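The robotics club at Brustance College has no workshop of its own. Its members meet in the library after lessons, where the tables are a good size and they can stay until 6.30. They keep their tools in a cupboard that used to hold atlases.

This year's project is called Trododeck. The aim is to teach a robot arm to clear a desk: pick up what has been left out and put each item where it belongs. Before the arm can do any of that it needs examples, and the students make these themselves with a gripper held in the hand. Each go at picking something up and putting it down is recorded, and each recording is called a run.

"You have to slow down," says Farah Chong, who is 17 and joined in August. "My first runs were too quick to be any use. I was just tidying up the way I do at home."

The club set itself a target of 100 good runs for every object on its list. The mouse was the first to get there, with 124 recorded and 2 thrown out. Books are harder. A thin paperback slides about, and a heavy hardback tips if it is held too near one end.

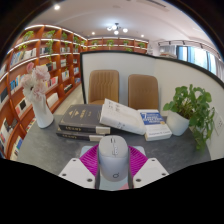
*A computer mouse in the jaws of the hand-held gripper, over one of the library tables.*

Arif Nasution, who teaches physics and runs the club, leaves most decisions to the students. They chose the objects, drew up the rota and wrote the checklist for judging a run. Prasetyo Sinaga does most of the judging. He watches every recording twice and writes his notes by hand in a green exercise book – his third since the project began.

Not everyone agrees with his marking. Ginevra Sala thinks he is too strict about fumbles, and argues that an arm should see a few of them. The two have agreed to train it both ways and compare.

The arm will be tested at the Culthorpe schools' meeting, where each team gets ten minutes at a desk laid out by the judges. In practice it has put the mouse away correctly in 85 tries out of 100. The figure for books is lower, and Sinaga would prefer not to give it yet.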